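Demonstration collection (robot learning)

Demonstration collection is the gathering of recorded examples from which a robot control policy is trained. Each example, usually called a demonstration or an episode, holds what the robot's cameras and joint sensors registered during one attempt at a task, together with the commands that were sent to it. The learning system is then fitted to reproduce those commands when it meets similar situations. The term covers both the recording itself and the planning, checking and labeling that go with it.

Terminology

Usage differs between groups. "Episode" normally means one continuous recording with a defined start and end. "Demonstration" is used for an episode that shows the task done correctly, though many writers treat the two words as equal. A "take" is a recording that has not yet been reviewed. A collection of accepted episodes for one task is a task set, and several task sets recorded under the same rules form a corpus.

Methods

In teleoperation, a person drives the robot from a distance with hand controllers, a pair of smaller leader arms or a motion-tracking suit. The commands are stored in the same form the robot will later have to produce, so little conversion is needed. The method is slow, and the quality of the examples depends heavily on the skill of the operator.

In kinesthetic teaching, the operator takes hold of the arm and moves it through the task. It requires no extra input device, but the operator's hands and body often appear in the camera view and have to be dealt with before training.

In wearable recording, a person does the work directly while wearing a head camera and, in some setups, instrumented gloves. Recording is fast and can be done away from the robot. The motions must then be mapped onto a machine with different proportions, and grip force is usually missing from the data.

Correction recording starts from a policy that already works in part. The robot runs on its own and an operator takes over when it goes wrong. Only the corrected stretches are added to the set.

Variation

A policy trained on examples that all begin the same way tends to fail when an object is moved. Collection plans therefore list the things that must change between episodes, such as the starting position of the robot, the placement and angle of objects, the lighting, and the amount of clutter nearby. Some plans assign these settings at random. Others use a fixed table, which makes gaps easier to find later.

Rare states need particular attention. A crate that has tipped into its neighbor may come up only now and then in ordinary work, but the policy has to see it often enough to respond. Such states are commonly set up by hand before recording begins.

Review and labeling

Takes are checked before they enter a task set. Typical grounds for rejection are dropped camera frames, a mismatch between video and joint timestamps, contact with the rack or table, and long pauses. Accepted episodes receive a short text instruction ("move the front crate to the upper tier") and a success mark. Failed attempts are kept by some groups under a separate label and deleted by others.

Example: the Clistura crate corpus

Clistura is a crate-handling corpus recorded at the Kullodwood site of the automation firm Wuketo. It was planned by Krishnamoorthy Chowdary, with review rules written by Şengül Canpolat. The first release, dated 3/6/23, contains 2957 accepted episodes divided into 4 task sets. A further 383 takes were rejected at review and are not distributed. An update in July added 75 correction episodes to the set for tilted crates.

The recording area uses steel flow racks with roller shelves on two levels, stocked with blue plastic crates. Head-camera views were chosen as the main image source, with wrist cameras added for the final approach to the handle. Crate positions follow a fixed table, and the open floor in front of the racks is used to vary the starting point of each episode.

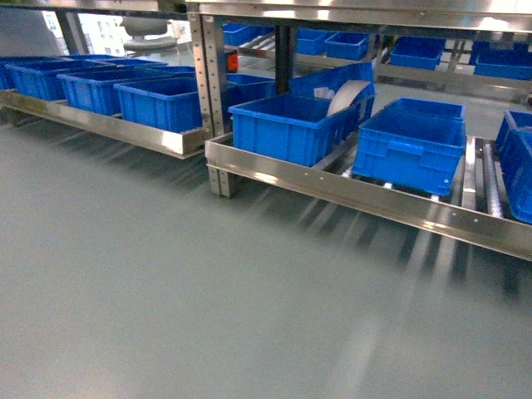 Limitations

Reflective surfaces are a known difficulty in rack data. Polished rails and rollers produce highlights that shift with the camera, and a policy may come to rely on them as landmarks. Crates of a single color make it harder to separate one rim from the next, especially where a second row stands close behind the first.

Results are also hard to compare between corpora. The Papadopoulos protocol, which Clistura follows in part, sets common rules for episode length and success marks, but leaves camera placement to each site.

See also

Imitation learning
Teleoperation
Flow rack
Behavior cloning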